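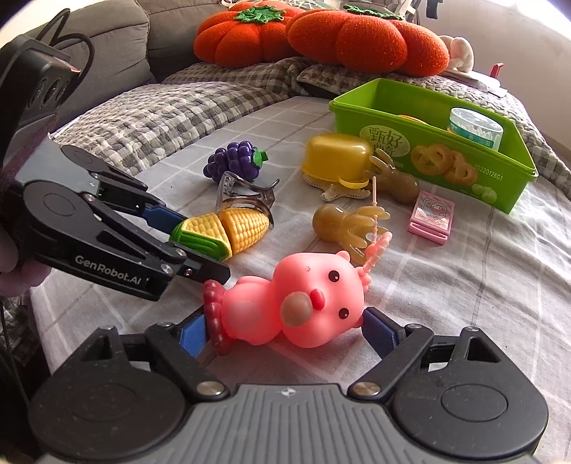

2. The Pig

Build 207 went on at six in the morning. Zinhle typed, Ott ate toast over the keyboard.

"Planner's stuck again."

"Stuck how?"

"It has the pig. Wants the corn as well. Can't do both so it's just – thinking."

She scrolled. Grasp score fine, both blue pads reporting contact. Then the same line, 18 times over. Replan. Replan. Felix, the old planner, would of dropped the lot and gone home. Vullix was prouder.

"Kill it?"

"No. Wait."

Fan noise. Ott stopped chewing. She cut the timeout to 3 seconds, no idea why, and reloaded the config without restarting – Dalibor would shout, Dalibor was asleep.

Replan. Replan.

Then a new line. Hold current object.

"Did you write that?"

"I thougt you did," said Ott.

She looked at the pig. Saved the log twice.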